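Uldale Museum, Family Open Day: A Visit Report

I went to the Uldale Museum's family day in May with low hopes, and I'll admit that up front so you can adjust for it. The flyer promised "an unforgettable festive program for children of all ages," and I have been to enough of these to know that the program is usually a craft table and a man with a drum. Uldale did better than that in places. In other places it was a craft table and a man with a drum.

Doors opened at ten. The line was already down the steps and it moved slowly, because every family was handed a wristband, a map, a stamp card and a leaflet from Segers, who are paying for the new roof. My niece had lost her stamp card before we got to the coat racks. They gave her another one without fuss.

The museum has 3047 objects in its collection, according to the panel in the entrance hall. Most are in storage. What you walk through is four rooms on the ground floor and a long gallery upstairs, and on the family day the gallery was closed until noon for a rehearsal. That was not on the flyer. A lot of people climbed the stairs, read the sign and climbed down again with strollers.

The main event was a walking performance called The Miller's Keys. You follow an actor from room to room, and in each room somebody has lost a key and the children have to find it. Fenna Vanhove played the miller's daughter and she was good, quick with hecklers and loud enough to be heard over a baby. The story was thin. By the third key most of the kids had worked out that it would be behind whatever had been moved since the last group, and they went straight for it. I also never understood what the keys had to do with anything on display. The Uldale mill has its own room, with the old account books and a very nice model, and the performance went through it without stopping.

I asked Riet Van Damme, who runs the education program, about this. She said the script was written for another building and adapted, and that they had two weeks. Fair enough. But if the idea is that children meet the museum through theater, somebody should let them meet some of the museum.

The second room on the route is given over to home life, and it was the most crowded by a long way. Pots, stoves, tiles, sinks: children go for kitchens every time, and they stayed there after the actors had moved on.
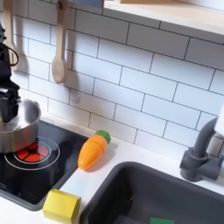 Steel pot on the toy cooktop.

After that came the games in the courtyard. Hoops, skittles, a stilt track and a thing with beanbags that had been set up too close to the cafe tables. Bart Kuipers had charge of the stilts and was patient to a degree I could not have managed. The skittles were missing a pin, and the two teenagers minding them let everyone win, which my niece found insulting. She is seven.

The drum man was by the gate. He played for forty minutes and I have nothing to add about him.

At half past one the gallery finally opened for the chamber performance, a shadow play with live cello by a small company called Harnby. This is what I would tell you to come for. There are only 132 seats and they don't take bookings, so you have to be on the stairs by one. The play was about a heron who can't find the river, and it lasted just under half an hour. Cor Van Acker played the cello and did the voice of the heron, sometimes both at once. A room full of small children who had been eating sugar since eleven sat and watched it. I don't know how much of that was the darkness. Some of the parents were asleep.

Then the lights came up and a speech began. Ruben De Haan, the director, thanked the sponsors at length and told us that around 2000 people had come through the doors at last year's event. He would like it to be more. I would like him to look at the restrooms first. There are two, both off the same corridor, and at midday the line for them ran into the line for pancakes.

A word about the Mollutix guide, the talking handset you can borrow at the desk. You point it at a number on the wall and it tells you a story. Ours told us the story for the room we had just left, and then told it again. The woman at the desk swapped it and the second one worked until the courtyard. If you have a child who likes pressing buttons it will keep them busy. If you want to learn what a cheese press is, read the label.

Food: pancakes fine, soup good, coffee poor. Bring water, as the one tap was hard to get near.

Would I go again? For the shadow play, yes, and I'd skip the keys and spend the morning with the mill model, where we had the bench to ourselves. The flyer says a second family day is planned for the fall with a new performance. Riet Van Damme told me the mill will be in it this time. I've written that down.

Getting there: the parking lot behind the church fills up early. The number 4 bus stops right outside the museum.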